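Subject: Re: [lurden-residents] Scooter theft, Kozma Street, CCTV

Leif Nyberg wrote:
> The police have now collected the footage from the Jilik
> minimart. It shows a man in a gray hood wheeling my scooter
> past the door at 4 in the morning. He does not look up once.
> Does anyone further down the street have a camera that works?
> I would also like to know why the lobby camera, which we all
> pay for, recorded nothing.

Leif,

Sorry about the scooter. I went down to the management office this morning to ask about the lobby camera, and can report the following.

The lobby camera is in excellent health. It has been recording without a break for months. What it has been recording is the inside of the parcel cabinet door, which somebody fitted in May and which opens outward. The office has 1,006 clips of this door. I was offered a look at them and said I would wait for the sequel.

On the footage from further down: the pharmacy keeps theirs for 7 days, so please get the officer over there soon. The woman at the counter is willing but will only hand it to someone with a badge. The bakery's camera is a plastic dome with nothing in it. They would like that kept off the list, so I have put it in the middle of a paragraph.
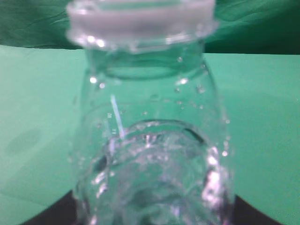
Clear plastic, close up.

I also spoke to the man at the Lolmont parking garage. His camera covers the exit ramp and a slice of the sidewalk, and he thinks he remembers a scooter going by with its lights off. He also thinks he remembers me from a wedding I did not attend, so I would treat this as a lead and no more. He wants a written request with the case number. Can you send me the number off-list? The archive is public and the last time one was posted here we had a stranger calling the precinct for updates.

Three other things people have been asking about, in no order:

1. The bike room lock. The new one is on. The old keys do not fit it, which has come as a surprise to the people who asked for a new lock. Collect yours from the office before 4 p.m. and bring something with your name on it. 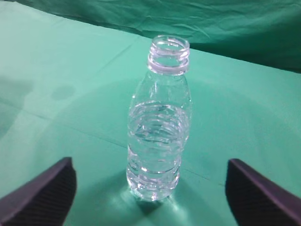

2. Insurance. The building policy does not cover scooters, bikes or anything else with wheels that lives outside. Leif, your own insurer will likely want the police report within 48 hours, so do that before you argue with any of us.

3. The man in the gray hood. I own a gray hood. So do half the people on this list. Please stop sending me photos of the guy from the second floor taking out his recycling.

I'll write again when the garage answers.

Top floor, rear stairs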